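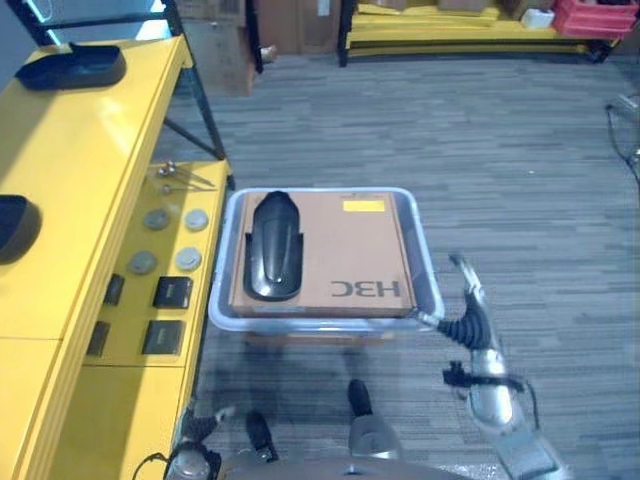 Attachment 1: bin on the office carpet, H3C box inside, black plastic part on top.

Print this ticket | E-mail this ticket

July 13, 2018
Opened by Thiện Lò, Operations

Subject: Phones on the second floor drop calls whenever anyone prints labels

Severity: Depends who you ask. Shipping says low. Everyone with a phone says otherwise.

Summary
Desk phones in the second-floor sales area lose audio in both directions for several seconds, then either recover or hang up. It started in March, got logged as "user talks too fast," and was closed. I am reopening it under my own name, as the user in question now reports to me.

Environment
Phones: Jelex desk sets, current firmware according to Jelex, one behind according to the phones.
Phone service: Zumico hosted.
Label printers: Akpalu thermal, 2 of them, both in shipping on the first floor.
Warehouse software: Senura.

Log

Entry 1. Called Zumico support. Was asked to restart the phone. Explained that it was 26 phones. Was asked to restart 26 phones. Did so, partly out of spite, and the first call afterward dropped while I was telling Zumico it had worked.

Entry 2. Zumico sent over a call quality report. It has a great many colors and says packets are being lost on our side of the line. I believe them, which annoyed me more than the restarting. Ran a wired laptop straight off the router for an hour with a continuous ping to their gateway. Clean. Moved the laptop to the second-floor switch and got bursts of loss, nothing for ten minutes and then a bad stretch.

Entry 3. Replaced the patch cable between the second-floor switch and the closet. No change. Replaced it with a shorter one. No change, but the closet door shuts now, so I'm counting the afternoon as productive.

Entry 4. Sat in sales with a notepad and wrote down every dropout with the time. Sales found this unnerving and was unusually polite to customers. Went downstairs afterward to ask about coffee and saw the label log on the Senura screen. Every batch of labels lined up with a dropout on my pad. Single labels did nothing. Anything with a logo on it took the phones out.

Entry 5. Called Akpalu. They were very sure a label printer can't affect a telephone. I held the receiver up while shipping ran a batch. The Akpalu rep said "hello?" a few times and then we were disconnected. Called back, got a different rep, did it again. They have opened a case.

Entry 6. Packet capture. When Senura sends a batch it doesn't send it to the printer. It sends it to a broadcast address, and the whole building gets to hear about each carton. The phones sit on the same flat network as everything else and have to stop and consider whether they are a label printer. They conclude they are not, but it takes them a while.

Found the setting in Senura under Output > Legacy > Discovery Mode. It was set to "Always." Help text for the field reads, in full, "Sets discovery mode."

Entry 7. Changed Discovery Mode to "Never." Shipping could no longer print. Changed it to "On Startup," typed in the printer addresses by hand, restarted Senura. Shipping can print. Ran a batch of the logo labels with three calls up on the second floor. No dropouts. Ran it again while on hold with Zumico and heard every note of the hold music, so there is a downside.

Entry 8. Restarted the Senura server to see whether the setting survives. It does not. It goes back to "Always" on reboot and keeps the typed addresses, presumably as a souvenir. Called Senura. Known behavior, they said, and there's a registry value that pins it. They e-mailed it to me. They e-mailed me the wrong one first, then the right one. Applied, rebooted, setting held.

Root cause
Senura broadcasting print jobs to the full network, phones sharing that network, and a default nobody had looked at since install.

Fix in place
Discovery Mode pinned to "On Startup." Printer addresses entered by hand. If you replace a label printer, update the address in Senura or it will sulk silently and shipping will call me.

Still to do
- Put the phones on their own VLAN. This should have been done when we moved in. I know who decided against it, and it was me.
- Reply to Akpalu and close their case. They were right that it wasn't the printer and I intend to say so in as few words as possible.
- Get Jelex to explain the firmware numbers.
- Correct the closing note on the original March ticket. She does talk fast, but the calls weren't dropping over it.

Status: Monitoring. If your phone cuts out, write down the time and send it to me. "Earlier" is not a time.

Last updated by Thiện Lò: VLAN change approved, scheduled for after quarter close. No dropouts reported since the registry change, one complaint that calls now go on too long.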